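The Fridge Lessons

What it takes to collect 301 good examples of one small kitchen chore

By the time the morning shift starts at Gurkureck, the list for the day is already taped to the wall. It says which task, how many runs, and what has to change between one run and the next. In January the list has said the same thing for most of the month: refrigerator, bottles, desk.

The company rents two floors above a tile showroom and uses them to gather examples for a learning system called Punimar. The idea behind Punimar is simple enough to explain over lunch. A person steers a two-armed robot through a chore, the robot's cameras and joints are recorded the whole way, and the system later learns to produce the same motions by itself. The hard part is the number of examples, and how much care goes into each one.
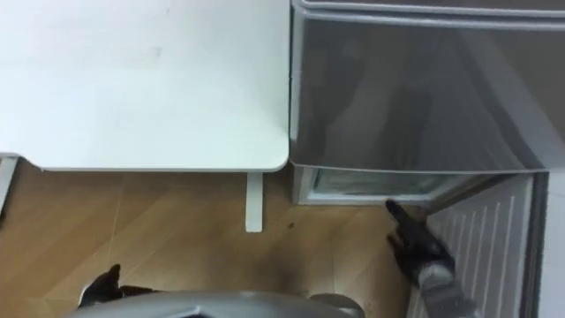

An operator works in blocks of 40 minutes and then has to stop. Steering two arms at once is tiring in a way that is hard to notice until the runs get sloppy. The grippers start to arrive a little late, or a little crooked, and a person watching from across the room will often see it before the operator does. Gurkureck tried longer blocks last June and went back to the short ones within two weeks.

A run that fails is not thrown out right away. It goes into a second folder with a note. If a gripper slipped and the operator recovered, the run may be worth more than a clean one, because the system needs to see how to get out of trouble. If the operator gave up and reset by hand, the run is marked as unusable. Reviewers decide which is which, and they disagree more often than the managers would like. The written rules for them run to 13 pages.

Refrigerators turned out to be a good subject and an annoying one. Doors and drawers move along a fixed path, so a gripper that pulls at the wrong angle fights the hinge or the rail. Shiny surfaces throw back whatever light is in the room. Clear plastic is worse, and the first version of Punimar, trained mostly on boxes and cups, did poorly with it. The company's answer was to add more bottles, in more positions, under more kinds of light.

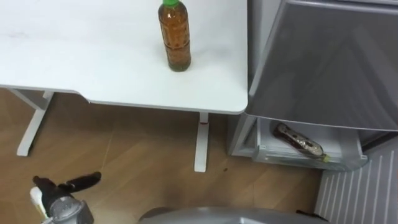
Position matters more than newcomers expect. If a bottle always starts in the same spot, the system learns the spot and pays little attention to the bottle. So the operators follow a placement sheet made by a piece of software called Dremen, which picks a starting point for each object and tells them which way it should lie. Some of its choices look silly. Operators are asked to follow them anyway, and to write down any that cannot be done.

The furniture gets moved as well. A desk might stand close to the refrigerator for one block and a hand's width farther off for the next. Small shifts like that used to be enough to make Punimar miss its reach.

The target for this task is 301 accepted runs. The first 100 came quickly. After that the placements got harder and the pace dropped – on a bad day a full shift might add only a few. Once the total is reached, the recordings go to the company's partner in Gökçe, where the training is done, and a trained version comes back to the same room to be tried on the same refrigerator.

Those trials are slow to watch. The robot pauses where a person would not, and it sometimes lines up a grasp twice before closing its fingers. The staff keep a log of each try and send it back with a request for whatever kind of example seems to be missing. Last time it was bottles lying down. This time, going by the early notes, it will probably be drawers that are only partly open, and the list on the wall will change to match.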